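### 3.2 Extraction procedure

Nylon cut-pile samples were soiled with a standard dry mixture and conditioned for 23 hours before cleaning. Each sample received two passes of the Sulley detergent at the dilution given on the label, followed by one rinse pass. Wand speed was held constant by a motorized carriage. Vacuum was left on for 30 seconds after the final pass, and the recovered liquid was weighed.
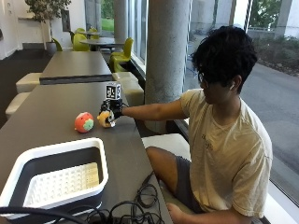 **Figure 4.** Right hand in a sensor glove with a cube marker, holding a small yellow plush toy.

Residue was measured by drying the recovered liquid to constant mass. Samples from the Staststead mill retained more detergent than those from Comonness at both dilutions, and the difference grew with pile height. A second rinse pass reduced residue in all samples but lengthened drying time. We did not test wool or blended fibers, for which the pH limits in Section 2.1 would need to be revised.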